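How to Sweep and Mop a Workshop Floor

4 min read

I love a freshly done floor! Mine gets a good going-over every December, and it's easier than it looks.

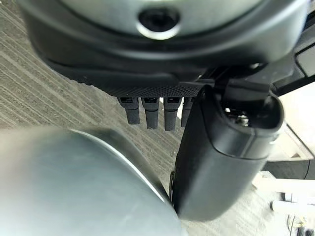 Step 1: Sweep

Start in the far corner and work back to the door, using short strokes (long ones just throw the dust up). Go along the walls twice.

Step 2: Mop

Half a bucket of warm water and a small squirt of washing-up liquid is plenty. Wring the mop hard, then leave the door open till the floor's dry. Lovely!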